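I spent most of August being told that our perception problem was solved. Lovent had swapped in the new segmentation model, the demo clips looked great, and the slides said deformables, done. I don't trust slides, so I went and sat with the two-arm cell and a bag of snacks.

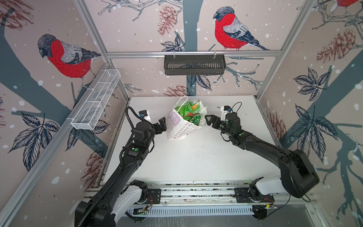 Both grippers open, one on each side of the bag.

The planner wants a pose. Fine, what is the pose of a shopping bag? Ours fits a box to the point cloud and aims at the middle of two faces, and the bag does whatever it likes after that. Lok-yiu Chou ran 51 trials with the old stack and 51 with the new one, and the new one masks the bag beautifully. It drops it just as often.

My own suspicion is the wrist views. Everybody tunes on the fixed camera because it's pretty, then the policy has to make its last decisions from a few inches away with something blurry in front of the lens. 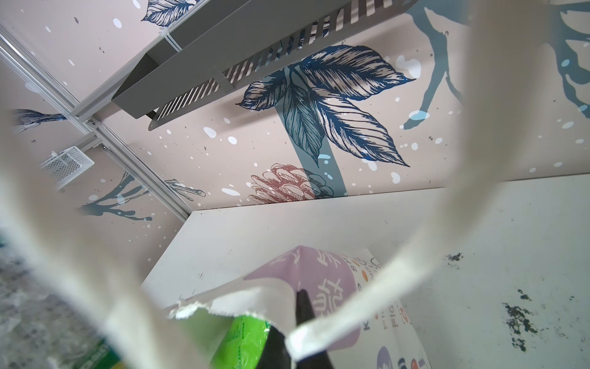
Fung-ping Peng thinks we should mask out anything that close and out of focus. I think that throws away the one thing you're about to touch, and we argued over it for most of a lunch. Her patch to Clastex is 30 lines, so I'll run it, but I want the logs scored blind before anyone makes another slide.

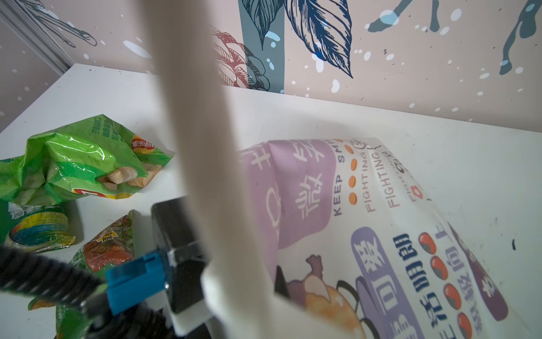

Wrist view with a torn chip bag on the table. Try fitting a box to that.

The other thing bugging me is latency. I measured 166 ms from wrist image to command - the config claims 28. Whoever wrote that config, please come find me.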